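Progress report to the Ferketti fund, November

Since our last letter the sorting work at Gikota has moved along nicely, and I'm glad to have more to tell you than I did in the summer. The two grippers Nulport built for us are both in use on the ground floor, and between them the staff have recorded around 900 pick-ups for the arm to learn from.

What has changed most is how people spend their mornings. Mekdes Mamo used to be at the packing bench until lunch, and she now gives three hours of that to teaching, with a gripper in her hand, walking the others through it (she is very patient, much more so than I am!). Attila Kovács still prefers the bench and we have left him there, on the same pay and hours, as we promised everyone at the start.

It hasn't all been smooth. Wrists get tired, and Jolán Szénási asked for shorter turns, so nobody holds a gripper for more than 10 minutes at a stretch now. We're slower for it, but the grumbling has mostly stopped. The night shift has yet to be trained, and I would like to talk with you about money for that before we settle the spring plan.

With thanks again from all of us,
Miklós Somogyi
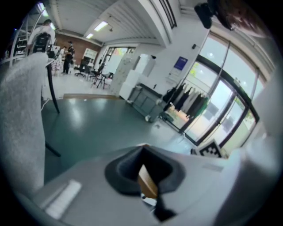 The ground floor from behind one of the grippers, looking toward the brick wall.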